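Ticket Kokus : recalage du poignet par la texture, la méthode décroche à très courte distance
Statut : ouvert
Composant : Nakier, module d'estimation

Bonjour à toutes et à tous,

Je me permets d'ouvrir un ticket un peu long, pardon d'avance, mais j'aimerais que ceux qui reprendront la méthode en août ne repartent pas de zéro comme moi ! Pour mémoire, on estime le petit déplacement du poignet en appariant la texture du plan d'une vue à l'autre, sans mire ni marqueur. Avec le jeu Panyasiri, tout se passe très bien. Dès qu'on descend tout près de la surface, en revanche, le score d'appariement s'effondre et Nakier renvoie « pose indéterminée ».
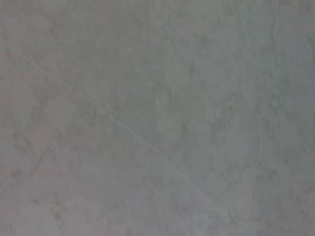
Vue du poignet, surface grise à très courte distance. Trait clair en diagonale.

J'ai d'abord soupçonné le seuil. Je l'ai baissé de 20 à 4 : on récupère des appariements, mais ils sont faux pour la plupart, et l'estimation saute d'un côté à l'autre (c'est presque pire, parce que le journal reste au vert). J'ai ensuite relancé avec 1,000 puis 1,375 comme facteur d'échelle, sans différence notable.

Ce qui me semble plus prometteur, c'est de laisser tomber les points et de suivre les lignes. Les marbrures sont floues, leurs bords se fondent dans le gris, et le détecteur de coins n'a pas grand-chose à se mettre sous la dent.
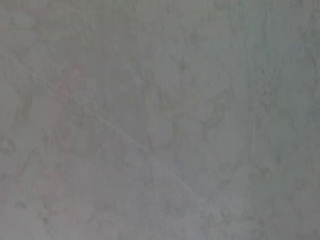 La fine diagonale pâle, elle, reste repérable, même si elle s'efface par endroits et disparaît avant le bas. Une seule droite ne suffit évidemment pas à fixer la translation le long de son axe, il faudrait donc lui adjoindre un second repère, même faible.

J'ai mis un premier essai dans la branche Zanen, option « lignes », désactivée par défaut. Je n'ai pas encore de résultat à défendre, soyez indulgents avec le code !

Mise à jour, 16 h : l'option compile, les tests unitaires passent. Reste à comparer avec l'odométrie du bras. Si quelqu'un a gardé les réglages de mise au point de Panyasiri, je les veux bien, merci mille fois.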